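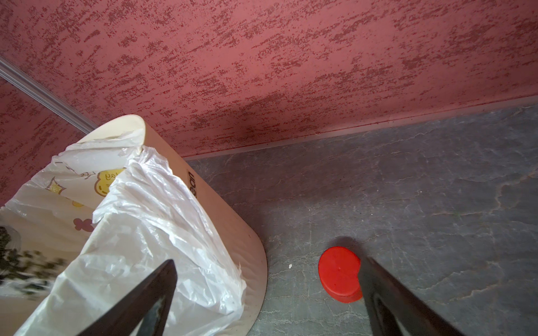 Drimorar screw-top jars, six pack - review

Quick one, I've got a kettle on. Bought the six pack of these for the dried leaf collection, which had got to the stage of pegs, rubber bands and half-open packets falling on my head every time I opened the cupboard. Clear plastic jars, red screw lids. Had them two months. Using all six, refilled most of them at least twice.

The lids

Red. Very red. You will not lose one on a grey floor, I can tell you that much. Flat on top so they stack alright, ribbed round the edge for grip, and the grip is good even with damp hands. Starting the thread is the annoying bit. Put the lid on slightly crooked and it feels like it's going on, then it stops, and you have to back it off and go again. I do a little turn backwards first till it drops, then forwards. Learnt that off Jean Jardine years ago with honey jars and it works on these too.

Also they roll. Drop one on its edge and it's under the fridge, no worries, see you in May.

Emptying them out

Wanted the old stuff gone before I refilled. Some of my leaf was well past it, smelled of cardboard. Wide mouth so it mostly falls out in one go if you tip it right over. A few bits hang on in the shoulder under the neck. Tap the base, that shifts it. Do it over a bin with the bag folded properly over the rim or you'll be sweeping up flecks for a week.
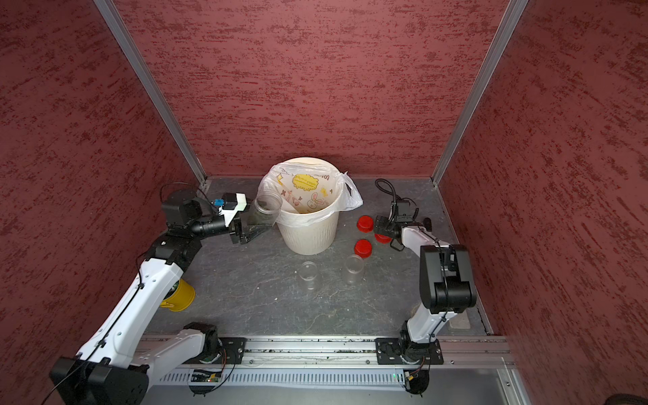

Tipping out, lids on the floor.

The bin's not part of the set, but people will ask. Little round cream one with ribbed sides, from Miltirwood, mine's been going for years. Good size for a bench or a tea corner. Too small for a kitchen.

Filling them

Best part. The opening is wide enough to tip straight in from a bag, no funnel. I had the old Flastix ones before and the neck on those was so narrow I was spooning it in like medicine. With these you just pinch the corner of the bag and pour. Go slow with the crumbly stuff, it comes in a rush. 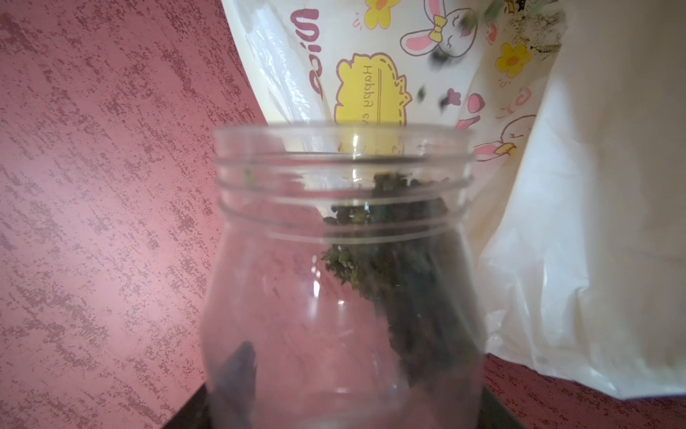
Dark green leaf in the jar, bunny bag behind.

Clear enough to see what you've got and how much is left, which is all I ask. Not glass clear - there's a slight haze to the plastic and the screw threads blur things near the top. Fine by me. If you want them on open shelves looking like a magazine, maybe buy glass. And if your leaf is fussy about light keep them in a cupboard, see-through is see-through.

Smell. Bit of a plastic whiff out of the box. Warm water, dish soap, lids off overnight, gone. I haven't put them thru the dishwasher and not going to.

Do they seal? Well enough for dry goods. I wouldn't carry soup in one. Peppermint and the smoky black stuff have lived side by side since I got them and neither has picked up the other, which the Flastix ones could not manage.
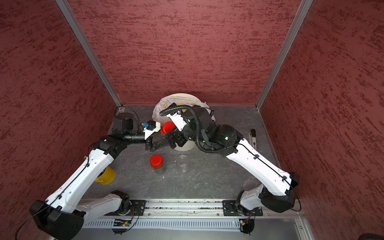
What else. No labels in the box, bit stingy. Masking tape on the base does the job. Ayman Shboul reckons write on the lid, but then you swap two lids over by accident and you're drinking sage. Base, trust me. The round shape wastes cupboard room compared to square ones too, you get those gaps in the corners that nothing fits in.

I did look at the Papadakis canisters, the metal ones. Nicer colour, seperate inner lid, heavier. Couldn't see inside them so that was that.

Good: wide mouth, grippy lids, easy to see the level.
Not so good: fiddly thread, no labels, lids roll away.

Would buy again. Probably will, I've still got all the spices to do.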